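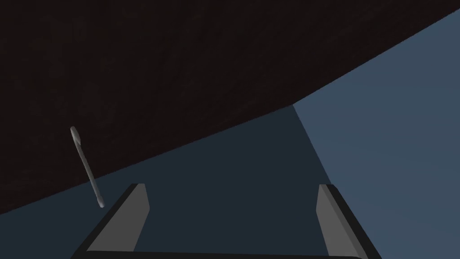

Teaching a robot by steering it sounds like the easiest job in the world. At Martens, a small outfit in Truvthorpe, I got to try it one Sunday with a headset and two hand controllers, inside a simulated room where nothing I dropped could break. The job was to pick up a single utensil. Through the gripper's own view I had two gray fingers spread wide, a slab of shadow, and the utensil hanging off to the left, well outside my reach. I made 11 attempts. I got it 3 times.

Sem Martens, who runs the place, was kind about it. His best operator, Kobe Hermans, records 80 good runs in a day, and those go to a learning program called Trorex that is supposed to work out the rest by itself.

Supposed to is carrying a lot there. Hermans doesn't really pick up a spoon the way you or I would. He backs up, tilts, checks a second view, and waits. All of that gets copied too, the hesitation along with the skill. I asked whether the program could tell one from the other. Martens said they were working on it.

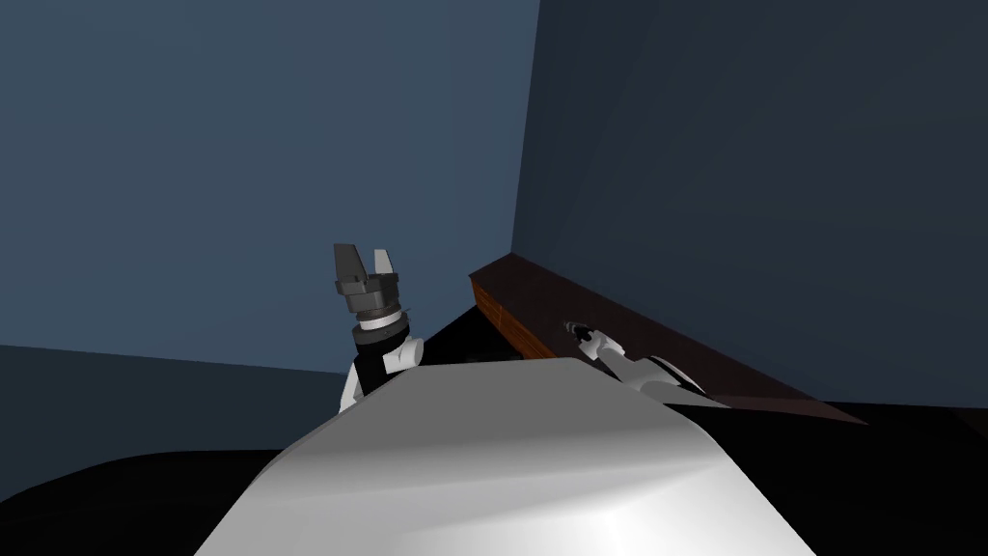
Both grippers empty in the simulated room, with the robot's own white body blocking much of the view.

The pitch is that enough of these sessions will give us a machine that can clear a table in a real kitchen. A customer in Zitercombe has been waiting 6 months to see one try. My own kitchen has steam, a cat and bad light. I looked for anything like that in the demo and found clean walls and a wooden ledge.

Martens expects a real-world trial in March. I asked if I could bring my own dishes, and he said he'd have to get back to me.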